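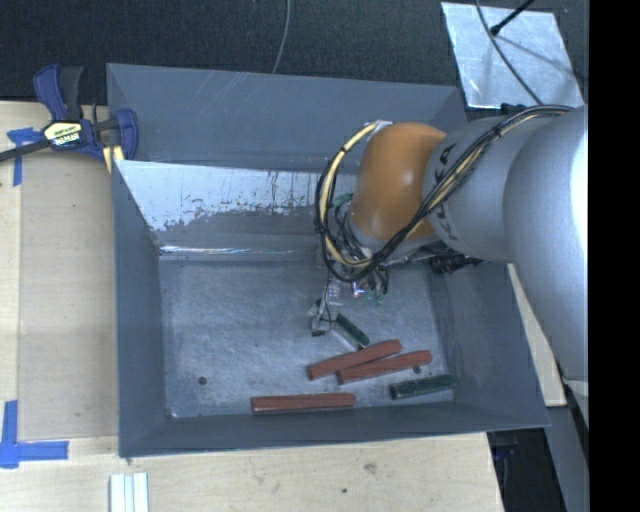
Gray metal bin, scuffed floor, from above

Flerneck Electric wants a standby charge for rooftop solar

14 comments · 10 shares

bocampo_flerneck
The draft tariff went up on the utility's site 2025-06-24, under "Other Documents," between the tree-trimming schedule and a form for reporting a missing meter cover. If you have panels, you would pay a new standby charge of $10 a month starting in January. The reason given is that the wires cost the same whether or not you use them. I have 14 pages of it open and I've read nine. Has anybody gotten further?

sieberooij
Further, yes. Happier, no. Page 11 says the charge covers "the readiness of the system to serve." I would also like to be paid for my readiness. I'm ready most evenings.

Page 12 is the part that matters. The credit for power you send back drops from the retail rate to whatever the utility pays on the wholesale side, figured monthly. It doesn't say who figures it.

F. Tang
I'm going to be the unpopular one. I rent, I have no roof, and I've paid my share of the poles on this street for as long as I've lived here. If a house with panels gets its bill down to nearly nothing in the summer, the poles don't get cheaper. Somebody covers that, and I have a pretty good idea what she looks like. Ten bucks doesn't strike me as tyranny.

bocampo_flerneck
Fair, but the connection fee on every bill is already supposed to be for the poles. I pay that too. So this would be the second time I buy the same pole. By the third I'd like my name on it.

F. Tang
The connection fee hasn't covered the poles in years. It's in the rate study, Appendix C. I know, I know, Appendix C.

taha_elf
Former meter guy here (not Flerneck, I was over at Flillholm until they went to smart meters and smart meters didn't need a guy). Feng-yi is right that the fixed fee is too low. Benjie is right that this is a weird way to fix it. The normal thing is to raise the fixed fee a little for everyone and drop the per-kilowatt rate to match. They don't do that because then everyone shows up at the meeting. There are 895 solar accounts. You can fit the angry ones in the library.

sieberooij
We did fit in the library. They gave us the children's room. It is hard to ask about avoided cost from a beanbag.

Ifeanyi Nnaji
Question from someone with a contract signed and nothing on the roof yet. Sidar is putting mine up this fall. Their salesman told me I'd be grandfathered. Am I?

taha_elf
Depends on your interconnection date. Section 6 says systems "approved to operate" before the effective date keep the old credit for eight years. Approved, as in the utility has come out and inspected it and sent you the letter. Signing with Sidar gets you a tote bag.

Ifeanyi Nnaji
I didn't get a tote bag.

sieberooij
Section 6 only protects the credit, by the way. The standby charge hits everybody, old or new. Read it twice, then read it again with a drink.

Taha, I don't agree that it's the same money by another name. A fee on everybody is a rate change and needs two hearings. They're calling this one a "service classification," one hearing, and written comments close before it happens. I don't think that's an accident.

taha_elf
I worked for one of these outfits. Never underestimate accident.

F. Tang
The state is also pushing them on this. They're supposed to be at 100 percent renewable on paper by the target date, and the big Tang Creek solar purchase has to be paid for by someone. I'd honestly take more power from that and fewer arguments over garages.

bocampo_flerneck
Which is funny, because my panels count toward that number. They put my roof in the newsletter. Now my roof is a service classification.

F. Tang
OK, that part is bad. I'd still vote for the ten dollars. I'd vote against page 12, if that helps.

Ifeanyi Nnaji
Called the utility. The woman was nice and said inspections are backed up but they expect to get through everyone before January. I asked if I could have that in writing and she said she'd pass along my interest in writing. The docket has 807 comments on it so far. I scrolled for a bit and a good many are the same letter with different names at the bottom, including one signed "Your Name."

sieberooij
That was my template. Please change the bottom line, people. Mine is in there properly, I checked.

Log in to reply

Recent in Utilities & Rates
Budget billing: why did mine go up after a mild winter?
Flillholm smart meter opt-out form, where is it now
Tang Creek purchase, questions for the board
Heat pump rebate still says "pending"
Sidar install dates slipping, anyone else?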